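Dayana Salazar
Mar 26, 2021

Spent the week refitting the shared work room at the Purkutville office. Posting the notes as a thread so I stop answering the same four emails. 1/

Starting point: one room, one long table, a row of cabinets and shelves, and a door that opens the wrong way. Usable wall is 690 cm on the long side once you subtract the radiator. The short wall is 396 cm. All dimensions taken at floor level, where the baseboard eats 2 cm. 2/

The baseboard matters. Flat-pack cabinets are specified to the carcass, and the carcass does not sit against the plaster. Two of our old units had been leaning forward for years on account of this. Fix: notch the rear feet or pull the baseboard. We notched. 3/

Storage first. Closed cabinets go nearest the door, open shelving farther in. Closed units take the things people want to lock up. Open units take the things people need to find. Mixing the two on one wall by content type was tried in September and lasted one stocktake. 4/

Oksana Kravchuk asked about shelf loading. Read the plate on the upright. Ours says 157 kg per level, evenly distributed. A single heavy box in the center of the span is a different load case and the plate does not cover it. Heavy stuff on the bottom, against an upright. 5/

Leveling: do the uprights before loading, then again the next day. The floor in there falls toward the window. One shim under each front foot was enough for the shelves. The cabinets needed two, and the doors still swing open by themselves if left unlocked. 6/
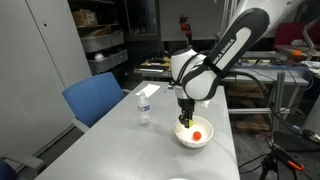 Table surface is the part I care about most. Old top was high-gloss white and threw the ceiling lights straight back at you. I wanted matte, mid-to-light gray, smooth enough to wipe in one pass. Gray also gives you contrast at both ends: a white bowl reads clearly against it, and so does something small and saturated like the orange ball inside the bowl. Sheet of white paper at the far left edge, same result, you can pick it out from across the room. On the old top, paper simply vanished and got coffee put on it. 7/

Finish sample came from Fotmont. The Tsang one was a nicer color but took fingerprints. Rubbed both with a damp cloth and a dry one, left them under the lights overnight, compared in the morning. Fotmont won on streaking, lost slightly on edge hardness. 8/

Edges: if you order a cut top, specify the edge treatment in writing. The default on ours was a square arris, sharp enough to mark a forearm. A 2 mm radius costs almost nothing if it's on the original order and a lot if it isn't. 9/

Chairs. Kept the blue ones. Fabric is fine, frames are fine, and replacing them would have used up the shelving budget. Measure from the floor to the underside of the table before you buy anything with arms. An armrest that just fails to clear will chew the edge of the top every time somebody pushes in. 10/

Skadholm makes a nice stool that several of you recommended. No back, so no. People sit in that room for whole afternoons. 11/

Trays. Metal, gray, on the lower shelves of the open rack. They catch small parts and odds and ends that otherwise migrate to the table. Rule is that a tray gets emptied when its contents are no longer one layer deep. Cardboard boxes are allowed on the upper shelf – light contents only, label facing out. 12/

Cabinet keys: one on the hook, one with Oksana, one in the office safe. Write the key number down somewhere other than the key tag. The last set took around 396 minutes of combined staff time to replace, by Oksana's count, and I have no reason to doubt her arithmetic. 13/

Cleaning the matte top: plain water, microfiber, wipe along the length. Dish soap is OK if rinsed. No melamine sponge, it polishes the surface locally and you get a shiny patch that never comes out. Test sample has one now, if anyone wants to see it. 14/

Still open: the door. Rehinging needs the landlord's approval – form sent, no reply yet. Also want a second power drop on the short wall so the extension lead can go. 15/

Drawings with dimensions are in the shared folder under Purkutville, rev 2. Ignore rev 1, the radiator is on the wrong side. 16/16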